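**Packing a box of everyday stuff – what goes in first?**

**fernhollow61**
Hi all! I'm putting together a carton of household bits for my niece, who is moving into student housing in Voltcombe this August, and I've gotten myself into a muddle over the order of things (I always do this, and then I repack it all at midnight). So far it's small packets, a long plastic spoon that won't lie flat whichever way I turn it, and a box of floss picks, the BMBO ones with 50 on the label. Do the stiff little boxes go down first, or do they get tucked in at the end?
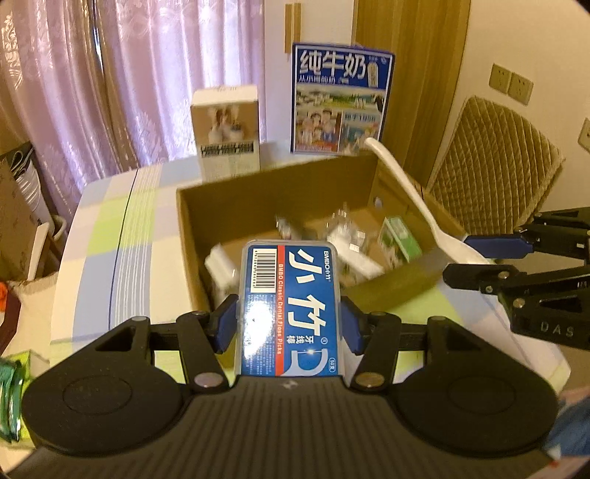 **Marrowbee** replied that stiff things belong at the bottom, always, and that soft packets can fill whatever gaps are left over. "I've moved four times and never had a crushed box doing it that way."

**kettle_322**
I'm going to disagree a little, Marrowbee, with love! Floss picks weigh next to nothing, and she'll want them the first night, along with her toothbrush. I'd stand them up against a side, near the top, and let the heavier things go underneath. As for the spoon – lean it corner to corner and stop fighting it.

**Marrowbee**
Fair point about the first night. I still wouldn't put anything heavy above them, though.

**fernhollow61**
Thank you both, you're dears. Picks near the top, then, and the spoon can lean. Does milk travel all right in the same carton, or should I let her buy her own when she gets there?

**kettle_322**
Let her buy it there!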